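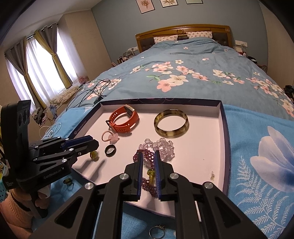 Rokeya Abeysekara said in her second interview that she had owned good boxes with compartments all her life and had never kept anything in the compartment it was meant for. What she wore, she kept in a lid. The box that went with the lid was on a shelf in the closet and held receipts.

Figure 3. Mixed storage: beaded bracelet, bangle and smartwatch band in one box lid.

5. Findings: Where Worn Things Are Kept

This section reports on the places in which participants put their jewelry, watches and similar accessories between wearings. Section 4 dealt with how the items were acquired. Here we set acquisition aside and look at daily handling, drawing on the diaries and on the second round of interviews in Ikport and Gundcombe. The diaries were kept on paper by most participants and in the Tetora note-taking app by the rest. We found no difference in content between the two formats, though the paper entries were longer.

5.1 Open and closed storage

The diaries contain 1,132 entries in which a participant wrote down where an item was put after being taken off. Over 500 of these name an open container: a saucer, a tray, a lid, a shallow dish, an ashtray that had not been used for ash in years. Drawers and jewelry boxes come second. The remaining entries name a surface without any container, most often a nightstand or the edge of a sink, or a pocket or bag.

Open containers were used for things that would be worn again soon. This held for both towns and for all age groups. Closed containers were used for items that the participant considered valuable, for items received from a relative who had died, and for items that were broken. The last group was larger than we expected. Broken clasps, single earrings and stopped watches were put away with the same care as gold, and often in the same box. Asked about this, Farzana Rathnayake said that both kinds of thing were waiting for something, the gold for a wedding and the broken ones for a trip to the repair counter at Seneviratne.

Participants rarely described open storage as storage at all. The usual words were "out," "around" and "handy." An item in a dish was "out," and an item in a drawer was "put away," even when the dish stood on top of the drawer and the distance between them was a few inches. We kept these terms in the coding. An item could move from "out" to "put away" without anyone deciding that it should, for example when guests were coming and the whole dish went into a cupboard. Several items stayed there for the rest of the diary period.

5.2 Mixing by use

Store displays and commercial organizers sort accessories by type. Rings go in a roll, bracelets on a bar, watches on a cushion. Participants who owned such organizers knew the scheme and could explain it, but few of them followed it past the first weeks. In the open containers, things were grouped by when they were worn. A fitness band, a beaded bracelet and a bangle could share a lid for months when all of them went on the same wrist during the same part of the day. Figure 3 shows a mixed container of this type.

The wrist-worn electronic device is a newer member of these groups, and it changed the groups in one practical respect. It has to be charged. In households where the charger was fixed in one spot, the open container tended to move toward the charger over time, and the other accessories moved with it. Mitali Begum had kept her bracelets in the bathroom since she was a student. After she bought a smartwatch they came to be kept in the kitchen, next to the outlet by the toaster, and she did not notice the change until she filled in the diary. Her husband had noticed and had assumed it was deliberate.

Spare bands were a separate problem. They came off the device when the wearer wanted a different color and then had no fixed place. Some participants treated a loose band as a bracelet and kept it with the bracelets. Others treated it as an electrical part and kept it with cables. Fabian Egger did both in the same month and wrote two entries on looking for the same band, one from each end of the apartment.

5.3 Sentiment and access

We had expected items with strong family associations to be kept apart from everyday pieces. The interviews support this only in part. Three participants in Gundcombe wore an inherited piece every day, and in each case it was kept in the open container along with inexpensive items. The participants saw no conflict here. Hashini Kumarasinghe wore her aunt's bangle to work and took it off for typing, so it spent most of the working day beside the keyboard in the cover of an old pencil case. She considered this good treatment. The aunt, she said, had kept it wrapped in cloth and had worn it perhaps once a year, in December, and had complained each time that it no longer fit.

Where an inherited item was not worn, it was nearly always in closed storage, and the participant often could not say exactly where. Asked to fetch such an item during the interview, some went straight to it. Others opened several drawers first. We did not time these searches and do not report them as a measure, but they were useful for the interview, since the drawers turned up other objects and the talk moved on to those.

Material seemed to matter less than we had assumed when the study was planned. Beads, plastic, plated metal and gold were all found in open containers. The exception was silver, which a number of participants kept in a bag or closed box to slow tarnishing. Those who did this had usually been taught to do so by an older relative and gave the same explanation in close to the same words.

5.4 Containers with a former use

Very few of the open containers had been bought for the purpose. Most had arrived in the home as something else, chiefly food packaging, gift packaging or part of a set of dishes from which the other pieces had been lost. Box lids were common. A lid is shallow, it has a rim that keeps beads from rolling off, and the contents can be seen from above without moving anything. Participants mentioned the last point more than the others. Deep containers were described as places where things "go under," and two people who had switched from a bowl to a lid said that they had begun wearing pieces again that had been at the bottom.

Lids lined in a plain light color were preferred by some participants for small or dark items. Others had never looked at the color of the lining and had to check before answering.

We asked whether the container itself would be missed if it were thrown away. Most participants said no at first. In the follow-up, five of them changed this answer, and one wrote to us on 6 January 2025 to say that her tray had in fact been thrown away over the holidays by a visiting sister who took it for trash. The contents had been moved to a ceramic dish bought for the occasion. She reported that she kept putting her rings down on the spot where the tray had been.

5.5 Limits of the diary data

The diary asked participants to write down where an item was put each time it was taken off. People who take off everything at once in the evening produced few entries, and people who remove a ring to wash dishes produced many. The entry totals in Section 5.1 therefore describe occasions of putting down, and they should not be read as a count of items or of containers. Keeping a diary may also have changed the habit it recorded. Rathnayake said she had started using her jewelry box again in the first week, out of embarrassment, and had given it up by the third. Her entries from the first week were kept in the analysis. The final interviews, discussed in Section 6, asked each participant to go back over the diary and mark any entries that did not reflect what they normally did.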